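Newsletter of the Lenlow Family History Group
16/10/2020

The families of Guerra Street

In June we began to read the old parish register of Lenlow, and I want to tell the members how far we came. The book has 488 entries, and 300 of them are now typed into our list. The writing is difficult in many places, especially in the years when the priest was changed often.

The most interesting family for me is the Brivow family. Joseph Brivow was born in 1871 in a village near Zorkeseck and came to Lenlow as a young man. In 1901 he was living at 14 Guerra Street with his wife Anna, their 4 children and a boarder, whose name I read as Tomas or Thomas. His work was written as "saddler".
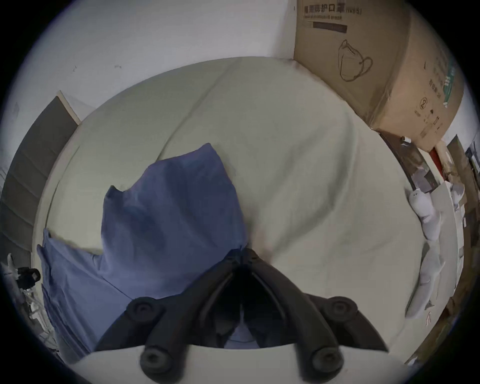 Ten years later the same family is on the same street, but in another house, and the boarder is gone. The eldest son, Karel, had then the work of a baker's helper. He married in 1919, and his bride came also from Guerra Street, from the house opposite. I did not yet find the record of her baptism. Maybe she was baptized in Zorkeseck, where the books before 1900 are kept in a different office.

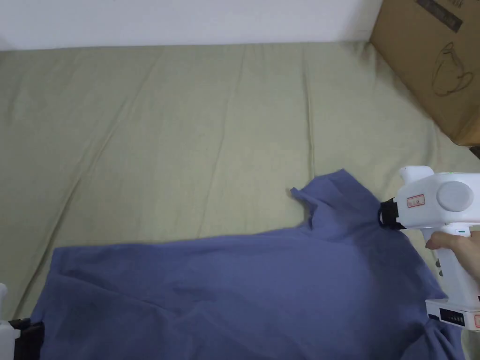
The youngest daughter, Rosalia, is more difficult. She is in the register under two spellings, and for a long time I believed that they were two girls. The date of birth is the same in both entries, so I have put them together with a note.

If your family had relatives with the name Brivow, please write to me. Letters and old postcards are also welcome, and I return everything after copying.

Marek Štěpánek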